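Teleop group, Saturday catch-up, 2023-11-25
Notes by me (Mervin Cormier). Also there: Hélène Ouellet, plus the two Prunano folks on the call.

1. Old business
September notes approved. I still owe everyone the Nirner login that keeps throwing a 404 -- sorry, it's on my list!

2. Driving demos in the simulated house
We spent most of the hour on this one. Hélène wants every remote-control demo to start in the bedroom and end past a door, and I'm all for it.
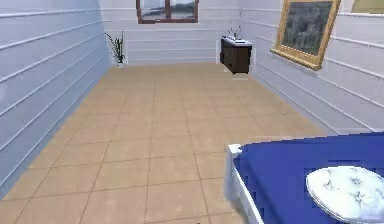
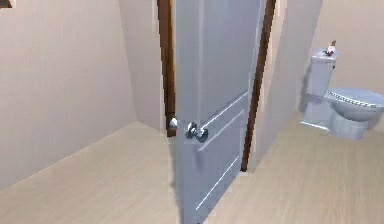

My own gripe is still the joystick lag, and I went on about it for a while (thanks for putting up with me). When I steer by hand I overshoot, then I correct, and the policy learns my wobble along with the route. Hélène thinks doors are where it'll hurt most, and with one standing partly open like that, toilet off to the right, I'd have to swing pretty tight to get by. We agreed to cut the top speed and throw out any demo with more than 3 corrections.

3. Numbers
Iturra is asking for 2000 demos. I said we need 2 more drivers first, and Prunano will see who's free.

4. To do
Me: lag test, login. Hélène: write up the new start and end rules -- and send them to Festivside.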